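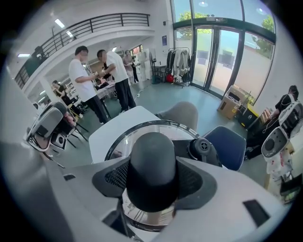 Season ticket holders have been asking whether the move away from Duletti Park means higher prices, and one wrote in to say that the club should have settled that before it announced anything else. It is a fair point. Prambridge Town confirmed last night that adult season tickets stay at 400 for the coming year, and that seats in the new east stand will cost the same as the old ones.

The squad is back in training and has 20 players signed, with two trialists still waiting to hear. Taşdemir remains the shirt sponsor through the end of the season. The new away kit goes on sale at the club shop before the first friendly - adult sizes first, kids' sizes a week later.

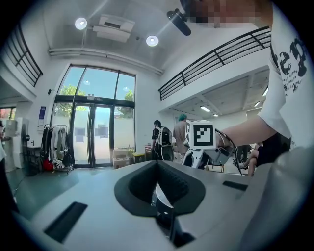 Friendly against Holar

Kickoff is at 3 p.m. and the gates open at 1:30. Last season's meeting finished 2-2, with the visitors leveling in minute 92 from a corner. The manager plans to play a different team in each half, so most of the new signings should get a run. Entry is 15 at the gate, and season ticket holders get in free with last year's card. The parking lot behind the north end is closed - use the one by the rail station.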